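Greifer kaufen, oder: wie man eine Tabelle unglücklich macht

Seit April gibt es in meinem Rechner eine Datei namens budget_final. Daneben liegen budget_final2 und budget_final_wirklich. Alle drei behandeln dieselbe Frage: Was kostet es, wenn wir unsere Greifdaten mit eigenem Gerät aufnehmen und nicht mehr jedes Mal zwei Handgreifer über einen Verleih kommen lassen, dessen Versandkoffer mehr wiegt als ich?

Ich bin bei Skevness für Beschaffung zuständig, was in einem kleinen Laden heißt, dass ich einmal laut gesagt habe, ein Angebot sei unvollständig. Seitdem bekomme ich alle Angebote.

Die Ausgangslage war übersichtlich. Das Projekt heißt Prirnomo (fragt nicht, der Name stand auf dem Antrag, bevor jemand ihn laut ausgesprochen hatte) und soll einem Roboterarm beibringen, Haushaltskram aufzuräumen. Dafür braucht man Aufnahmen, in denen Menschen mit Handgreifern genau diesen Kram greifen. Viele Aufnahmen. Und man braucht sie in Zimmern, in denen wirklich Zeug herumliegt, denn mit dem sauberen Labortisch waren wir schon durch: Der Arm konnte danach hervorragend Würfel von weißen Platten heben, eine Fähigkeit, die in deutschen Wohnungen selten nachgefragt wird.

Also Angebote. Rellotis schickte eines mit 19 Positionen, davon gefühlt die Hälfte Zubehör zum Zubehör. Espinoza schickte eines mit einer einzigen Position, die »Komplettsystem« hieß und bei der man auf Nachfrage erfuhr, dass Akkus, Ladegerät und Transportkoffer zum Komplettsein nicht dazugehören. Ich habe beide Angebote nebeneinandergelegt und einen Vormittag lang versucht, sie vergleichbar zu machen. Am Ende hatte ich eine Spalte mit der Überschrift »unklar«, und sie war die längste.

Was ich dabei gelernt habe, schreibe ich auf, damit ich es im nächsten Jahr selbst wiederfinde.

Der Greifer ist der kleinste Posten. Das klingt falsch, wenn man den Stückpreis zum ersten Mal sieht und sich kurz hinsetzen muss. Aber dann kommen die Fingerpads. Fingerpads sind Verschleißteile, sie werden glatt, sie reißen ein, und irgendwer klebt sie mit Sekundenkleber wieder an, worauf auch die Finger Verschleißteile sind. Rellotis rechnet mit einem Satz auf 15 Arbeitstage. Espinoza rechnet gar nicht und verweist auf den Shop. Ich habe vorsichtshalber das Doppelte angesetzt und mir dafür in der Budgetrunde die Frage eingefangen, ob wir die Pads essen.

Dann der Speicher. Ich hatte Speicher unter »Sonstiges« geführt. Bitte führt Speicher nicht unter »Sonstiges«. Unsere IT hat mir freundlich vorgerechnet, was zwei Greifer an einem normalen Tag an Video produzieren, und danach hatte »Sonstiges« eine eigene Unterschrift nötig.

Und dann die Requisiten. Dazu muss ich etwas ausholen, denn an diesem Posten hing eine Diskussion, die länger gedauert hat als die über die Greifer. Die Buchhaltung wollte wissen, warum ein Robotikprojekt Schwämme, Tischdecken und Plüschtiere kauft und ob man das nicht von zu Hause mitbringen könne. Kann man. Dann gehören sie aber jemandem, und irgendwann will der Jemand seine Sachen zurück, mitten in der Aufnahmereihe. Ich habe mehrere Absätze Begründung geschrieben. Geholfen hat am Ende, dass ich ein Bild aus den Aufnahmen in den Antrag gesetzt habe.

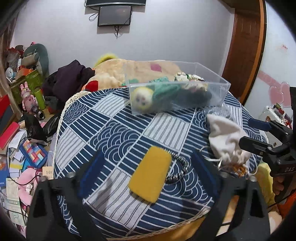

Zwei Greifer, ein gelber Block, viel Wellenmuster. Kostenstelle Requisiten.

Die Rückfrage der Buchhaltung lautete, ob die Spitze an der Tischdecke nötig sei. Ich habe geantwortet, sie sei methodisch begründet, und das stimmt sogar halb. Muster und weiche Ränder sind für die Auswertung unangenehm, und unangenehm wollen wir es ja haben. Dasselbe gilt für Stoff in durchsichtigen Kisten und für Beutel mit Kordelzug. So ein Kordelzug ist ein erstaunlich gemeines Ding. Man greift den Beutel und hat die Schnur, man greift die Schnur und hat gar nichts. Für den Kostenplan sind Beutel dagegen ein Traum, sie fallen in jeder Tabelle unter die Rundung.

Bleibt die Stückzahl. Mein erster Entwurf sah ein Paar Greifer vor, fertig. Dann fragte jemand, was passiert, wenn einer ausfällt. Gute Frage. Mit einem Greifer kann man keine zweihändigen Aufgaben aufnehmen, und bei uns sind fast alle Aufgaben zweihändig. Die Lieferzeit für Ersatz liegt bei bis zu 21 Wochen, das steht im Angebot in einer Schriftgröße, die ich für ein Druckproblem hielt. Also 2 Paar, eines davon im Schrank, was sich in der Budgetrunde ungefähr so gut verkauft wie ein zweiter Regenschirm im Juli.

Kaufen oder weiter mieten? Ich habe es dreimal gerechnet und jedes Mal etwas anderes herausbekommen, je nachdem, wie ehrlich ich bei den Aufnahmetagen war. Mit den Tagen aus dem Antrag lohnt sich der Kauf sofort. Mit den Tagen, die wir bisher tatsächlich geschafft haben, lohnt er sich irgendwann in der nächsten Förderperiode. Ich habe beide Werte in die Vorlage geschrieben und den zweiten ein bisschen kleiner gesetzt. Von Rellotis kann man eben doch etwas lernen.

Stand jetzt: Kauf beantragt, Wartungsvertrag noch offen. Rellotis will ihn jährlich, Espinoza nennt ihn »Partnerschaft« und will ihn auch jährlich, nur teurer. Die Pads sind durch. Die Tischdecke auch. Beim Transportkoffer heißt es, man könne doch einen normalen Rollkoffer nehmen, und ich habe jetzt eine Datei namens budget_final_koffer.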